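## 4. Setting Up Your First Event Listing

By now you have a Vuratau account, a confirmed email address, and a fresh sense of optimism. Keep hold of the last one. You will want it when the speakers start sending their bios.

Before you begin, have the following handy:

- the final name of your conference, or the name most of your partners can live with
- a street address for the venue
- your ticket types and prices
- a logo file with a clear background

### 4.1 Create the listing

1. Sign in and choose **Events > New**.
2. Pick **Conference**, **Workshop**, or **Trade Day**. You can't switch later. We have asked the developers about this, and they have promised to think about it.
3. Type the event name. Founders tend to put their slogan here too. Leave it for the **Tagline** box.
4. Enter the start and end times in the venue's time zone.
5. Click **Save Draft**.

> **Note:** A draft is visible to anyone with the Organizer role, including the business partner you gave that role to in April and haven't spoken to since. Check **Team > Roles**.

### 4.2 Set up the exhibitor hall

Exhibitor pages are built from the Hulerthorpe template, which comes with 4 booth sizes and one shade of beige.

1. Open **Exhibitors > Floor Plan**.
2. Drag a booth onto the plan. If it bounces back, it is overlapping a fire exit, and the fire exit wins.
3. Click the booth and enter the company name as the company spells it, odd capitals and all.
4. Add up to 3 pictures in the **Gallery** tab. They appear in the order you upload them.
5. Click **Preview**.

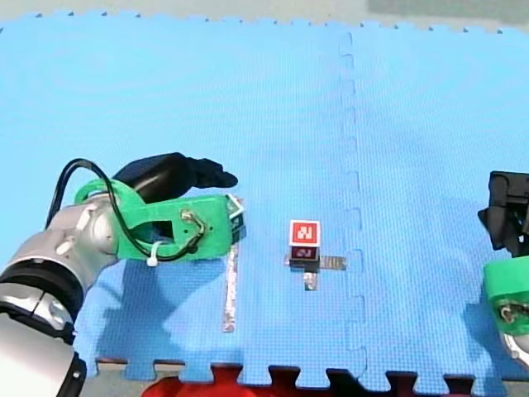
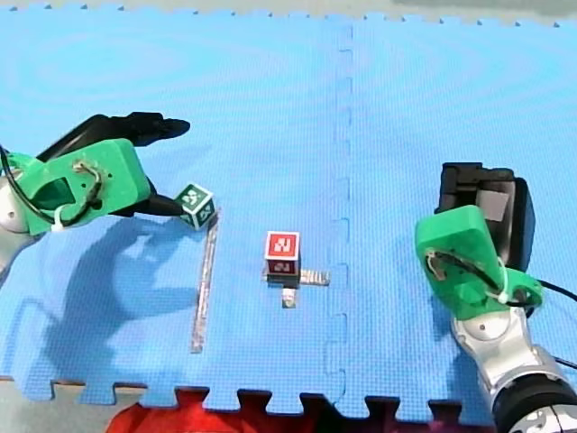
*Two robot arms over a blue foam mat.*

6. If the preview looks right, click **Publish Booth**. If it looks wrong, click **Back**. Your browser's back button will also take you back, all the way to an empty floor plan.

> **Caution:** Deleting a booth deletes its pictures, its contact form, and any messages waiting in it. The confirmation box says "Are you sure?" and it means it.

### 4.3 Connect ticket sales

Payments run through Keogh. You will need a business bank account; a personal one will be refused, politely, after three screens of questions.

1. Go to **Tickets > Payments** and click **Connect Keogh**.
2. Enter the legal name of your company. "TBD" is not a legal name, though it has been tried.
3. Add each ticket type with its price and quantity.
4. Set **Total Capacity**. The Standard plan allows 2,830 tickets per event. The Plus plan allows 3,343, a number the pricing team is fond of and will not discuss.
5. Buy one test ticket, then refund it under **Tickets > Orders**.

> **Note:** Comp tickets count toward capacity. So do the ones you handed out at the bar.

### 4.4 Send the announcement

The **Purkus** add-on turns your listing into a press release.

1. Choose **Promote > Announcement**.
2. Fill in the headline. Purkus flags the words "game-changing" and "disruptive" in yellow. You may ignore the yellow.
3. Paste in one quote from a founder. Two founders may share a quote if they agree to say the same thing at the same time.
4. Select your contact list and click **Send Test**.
5. Read the test on a phone, and open every link.
6. Click **Send**.

> **Caution:** There is no unsend. A correction can go out from the same screen, with "CORRECTED" at the front of the subject line in capital letters.

To change the venue or dates after the announcement has gone out, see Section 7, *Postponing*.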